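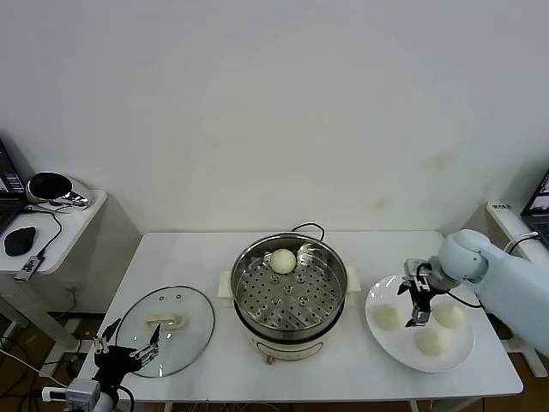 Figure 3-1. Head view. Left gripper over the glass lid, right gripper over the plate.

3. Recording a Demonstration by Remote Control

This section covers recording the steamed bun task with the Troltatlow two-arm station and the Viner operator console. Complete Section 2 (Homing and Camera Check) before you start.

3.1 Table Layout

1. Place the steamer in the middle of the main table, within reach of both grippers. Turn it so that the handles point left and right.
2. Set the perforated tray level inside the pot.
3. Place the plate to the right of the steamer.
4. When the lid is off the pot, lay it flat to the left of the steamer with the knob facing up.
5. Route the steamer cord behind the pot.
6. Keep the laptop, mouse and adapters off the main table.

CAUTION: Steam can damage the wrist cameras and burn the operator. Record with the steamer unplugged and at room temperature.

3.2 Starting a Session

1. On the console, select Task > Load and open the bun task file.
2. Enter the operator name exactly as it appears in the user list. Names are case sensitive.
3. Hold both hand controllers in the rest position and press Engage. The arms do not follow until the status line reads LINKED.
4. Open and close each gripper once. If a gripper lags behind its controller, press Release and repeat step 3.
5. Check the wrist views. The fingertip pads of the gripper must be visible and in focus. 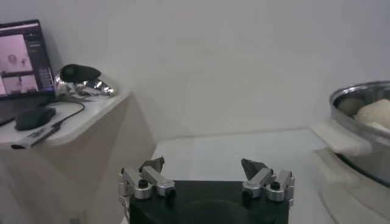
Figure 3-2. Wrist view, gripper open. Both fingertip pads visible, steamer at right.

NOTE: Part of the steamer may fall outside a wrist view. Do not re-aim the wrist camera to correct this. Changing the mount angle invalidates the calibration file.

3.3 Recording

1. Press Record. Wait for the tone before moving.
2. Move at a steady speed. Avoid stops longer than 3 seconds.
3. Approach each bun from above with the fingers open. Close until the bun is held, then lift straight up until it clears the rim.
4. Lower the bun onto the plate before opening the gripper. Do not drop it.
5. Return both arms to rest and press Stop.
6. Mark the episode Keep or Discard. An episode with a dropped bun or a collision is always marked Discard.

An episode may contain up to 4,000 time steps. Recording stops without a tone when the limit is reached, and the episode is saved as incomplete.

CAUTION: Do not reach into the workspace while the status line reads LINKED. Press Release first.

3.4 Episode Count

Training requires at least 83 episodes marked Keep. Vary the bun positions between episodes. After every 8 episodes, release the arms and repeat the camera check.

Revised 12/5/23, K. Thongdee. Replaces the layout instructions in the Pralness supplement.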